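I got to the Skaltau workshop in Tresitz at eight on a Thursday, way too early for me, and the lead operator already had the headset on. The job for the day was drinks and a fridge, over and over. "You'd be amazed how hard a drawer is," she told me, laughing. "You do it half asleep at home. Try it with someone else's elbows!"

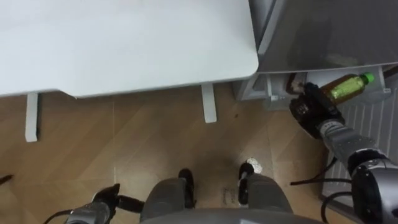

Going for the bottle in the low tray.

She steers with her own arms (her wrists get sore by lunch) and the robot copies her, and every run gets saved so the Hiltilow software can learn from it later. I asked how many runs it takes. "We wanted 200 for this one task and ended up with 227," she said. "Then we threw out 77 of them." Ouch! Mostly those were the ones where she'd hesitated, because the software picks up hesitation too.
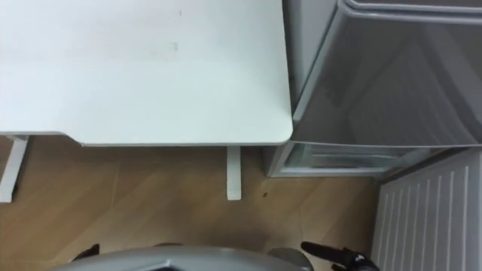

So she's had to learn to move like she means it. "My first week I was so careful, and the robot learned to be scared of everything," she said. Now she plans the whole reach in her head before she starts, then goes in one smooth motion, even if it's a bit off. A small fumble with a quick recovery is fine by her. She likes to keep a few of those.
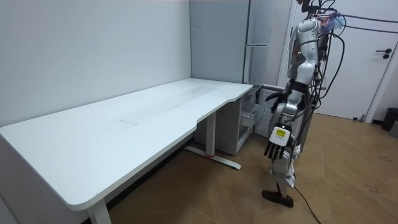
Ellis doesn't quite agree about the fumbles, and told me over coffee that he'd cut every one of them and just record more clean runs. They've been going back and forth on it since September, pretty cheerfully from what I could tell.

I had a go myself, of course. Closing your hand is easy, but knowing when to stop squeezing is another thing, since you can't feel a thing through the gloves.
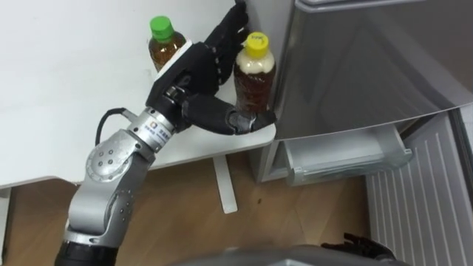 "You start listening with your eyes," she said, and I sort of got it by my tenth try. My runs did not get saved.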